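26 December 2023

Quick one while the house is quiet and the oven is still too hot to touch. Have been meaning to write up the cloth work since June and kept not doing it, so this is going to be in bits.

The series is called Bresness now. It was called nothing for months, then Harbour, which was terrible. Bresness is the bay we were taken to every summer as kids, long shingle beach, one shop, a phone box that ate your money. I haven't been back. The pieces aren't pictures of it, I should say that up front as I've been asked twice. They're made of what I can remember of it, and I can't remember much.

How it works. I write down a thing, a smell or a bit of wall or a row in the car, one line only. Then I stitch the line onto old cotton sheet, dark thread, small letters. Then I unpick it. What's left is the holes and a sort of grey ghost where the thread has rubbed off. Some go back in the dye after that, some don't. There are 46 of them so far and I want to stop at 500, though at this rate I will be very old.

The unpicking is the part I like. Takes longer than the sewing and you can't rush it or the sheet tears. Three have torn. Kept them, they're probably the best ones.

Colour has been the problem all year. I started out with everything off-white because I thought memory should be pale, I don't know where I got that from. Every exhibition about loss is beige. So since the autumn I've been looking at proper patterned cloth again, orange next to green, all the stuff I used to be scared of.
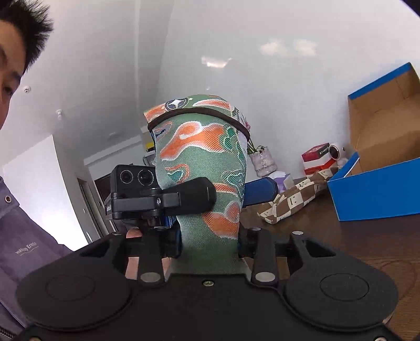

Sage green with orange, and a white star on the top band.

Anyway. The first coloured ones went to Skostine, the little gallery over the bike shop, for their winter group show. They hung 34 works by all of us in one room and mine were by the door, in the draught, so they moved a bit when people came in. Did not plan that. Would now like to plan that.

Somebody left a note in the comments book saying they'd spent ages trying to read the words. You can't read them, or I can't any more, and I wrote them. I did keep the list of lines at first, in a notebook, then in June I posted the notebook to myself and have never opened the envelope. It's on the shelf above the sink. Might show it one day, shut.

Things that went wrong, for my own benefit next time:

Pins rusted. Use the brass ones.

Labels were too long. I wrote a whole paragraph about my childhood and stood there on the opening night wanting to peel it off teh wall. Just the title and the year.

Priced them too low, then panicked and priced two of them too high. Sold one of the high ones.

Next year there is the residency at Clumach, which I still haven't packed for or really beleived in. It's a studio with a stove and a big table and no phone signal in the lane. I'm taking the sheets, the brass pins, one box of thread and a pamphlet from Zou (the small press, they do the folded ones) that I've been reading on the bus. It's all blank pages after the middle. Lovely thing.

I want to try larger. A double sheet, one line running right across it, so the unpicking takes a week or so. Also want to try someone else's line, with their permission, and see if it feels any different coming out. My sister has offered one about the phone box. We don't agree on what colour it was.

Right, oven. Will put photos of the Skostine wall up when I find the cable.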